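Opinion: Community sexual health clinics should keep their evening hours

Ruairi MacBrayne

The regional health authority is now reviewing the opening hours of its four sexual health clinics, at Geslow, Ivdale, Gourlay and Ludura. The proposal put forward for comment would close all four at 5 p.m. on weekdays and replace the evening walk-in sessions with an online booking system and a telephone line. Submissions are open until January. I have worked in and alongside these services for 19 years, and I wish to set out why the evening sessions should be kept.

The authority's case deserves to be stated fairly. Evening staffing costs more per hour than daytime staffing. Attendance is uneven, and a nurse at Gourlay may see two people on one evening and a full waiting room on the next. Home testing kits have taken over part of the work that once required a visit. A booked appointment also allows the clinic to prepare, to arrange an interpreter where one is needed, and to keep proper records. None of these points is trivial, and those of us who oppose the change should not pretend otherwise.

The difficulty lies in who uses the evening sessions. In the authority's own consultation paper, 68 per cent of evening visitors at the four clinics were under the age of 26. Many are still at school, or are in their first job, or live with parents from whom they would prefer to keep the visit private. A young person who must leave class or ask a supervisor for time off has to give a reason. Some will invent one. A good many will put the visit off, and a visit put off by a month is, for an infection such as chlamydia, a month in which it may be passed on without anyone having noticed a symptom.

It is often said that young people prefer to do everything by telephone or online. In my experience this is true of some matters and quite untrue of others. They will look up where to get condoms, how a particular contraceptive works or what a test involves, and they will do so competently. They are much slower to type a question about pain during sex, about a partner who puts pressure on them, or about feelings for someone of the same sex that they have never spoken of to anybody. Those questions tend to come out near the end of a visit that was booked, or not booked, for something else.

The online form asks for a reason for the appointment and will not proceed without one. I have read the list of options. It is a sensible list from an administrator's point of view, and it has no place on it for a person who does not yet know what the matter is called.
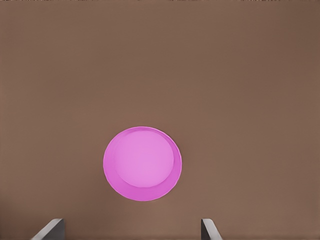

There is also the question of confidentiality. The proposed system sends a confirmation and a reminder to a mobile number or an email address. Adults give little thought to such messages. For a sixteen-year-old whose phone plan and devices are shared with the household, a reminder lighting up on the kitchen table is a serious concern. The consultation paper says that messages will be “discreet in wording”, and I accept that this is intended in good faith. A discreet message from an unknown clinic is still a message that a parent or an older brother may ask about. The walk-in session leaves no such trail.

The same concern applies to people in violent or controlling relationships, who are of every age. Staff at Ludura have long understood that a patient may have a single free hour, and that it may fall when a partner is on shift. Such a patient cannot be asked to choose a slot nine days ahead.

I would add a word about travel. Ivdale serves a wide rural area, and the last bus back to the outlying settlements leaves well after the present closing time. If the clinic shuts at five, a student who finishes class in mid-afternoon and travels in from the valley will arrive with very little time to be seen. The consultation paper treats the four clinics as interchangeable and suggests that patients may attend whichever is most convenient. Anyone who has tried to get from Ivdale to Geslow without a car will know how far that suggestion is from ordinary life.

Supporters of the change point to home testing as the answer. The kits are a welcome addition and I have recommended them many times. They are well suited to an adult who has a private address, who knows which test is needed and who will return the sample. They do not fit an implant, renew a prescription after a blood pressure check, or provide emergency contraception on the evening it is required. They cannot look at a sore. A pharmacist can help with certain of these needs, and our local pharmacists do so with care, but a pharmacy counter in a small town is a public place and the person behind it may well know the customer's mother.

If savings must be found, there are more moderate ways to find them. The authority could keep 2 evening sessions a week at each clinic and publish the days clearly, so that they do not move from one season to the next. Quieter clinics could share a nurse on alternate evenings. Booked and unbooked patients could be seen in the same session, with a portion of the time held back for those who simply come through the door. The online form could be amended to include “I would rather say in person”, and reminders could be switched off by default for anyone under eighteen. These are modest measures, and most could be tried for six months before anything is closed.

I would also ask the authority to speak with young people before it decides. The consultation was advertised on the authority's website and on notices at the clinics' front desks. I have yet to meet a seventeen-year-old who reads either. The secondary schools, the college at Gourlay and the local youth services would each be willing to host a short session, and the staff there are trusted in a way that a feedback form is not. Questions could be put anonymously and in writing.

Sexual health services depend on people choosing to come. No law obliges them to, and embarrassment, distance and a poorly timed opening hour all weigh against the visit. Over many years the evening sessions have built up a reputation – passed from one friend to another, mostly – as a place where a person can walk in and will not be lectured. Once the doors have been locked at five for a year or two, the authority may find it costly to win that reputation back.

Written comments may be sent to the authority's planning office or left in a sealed envelope at any of the four clinics.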